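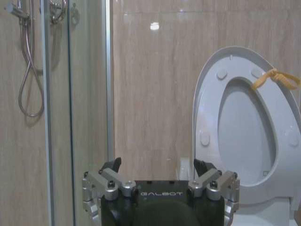
Friday, late. Toilet mockup, seat and lid

Seat up with the yellow-orange strap round it, knot at the upper right. Leave the knot alone pls, Lempi wants to look at the rub on the ring before anybody unties it.

Bumpers: four on the underside, round. Went over each with a thumbnail. Upper two firm. Lower left gives a bit when pushed sideways, glue not the rubber I think. Lower right ok. If lower left walks any further the seat will land on three and rock, and then we're chasing the hinge again for nothing.

Hinge
Last count in the book is 1,175 closes, Costel's writing. Target before teardown 2,195. Slow close still slow. Timed it before strapping up: 14 seconds from upright to down, same as Tuesdays sheet give or take my thumb on the watch. No squeak. Slight tick near the end of travel, left side, only when the lid comes down with the seat. Seat alone, no tick. Swapped the order twice, same thing.

Ville says washer. I say the pin is dry. Aino has the good grease, ask her, don't use the stuff from the Nonditz tin, it went yellow on the last ring and wouldnt wipe off.

Cleaning
Wiped ring both faces, plain soap and warm water. Underside holds dirt right where the pads meet the ring, needs a soft brush. Rag just pushes it round. Outer lip is fine, one pass and done. Write this up for the Viltska care leaflet, they have "wipe with a cloth" and that's it.

Strap
Works but it's a pain to tie. Tried a flat band earlier, slid down twice. Cord with a knot stays. Evaristo wants a hook on the wall instead, I don't want to drill the beige side until the Jastemcombe people have been and gone.

To do
- reglue lower left pad, leave overnight
- grease from Aino, pin only
- order pads, part 648, a bag not singles
- recieve new lid from Jang, check hinge spacing BEFORE signing
- restart count at 1,175, not zero (Costel!!)

Left the lid up behind the seat. Lights off at 6.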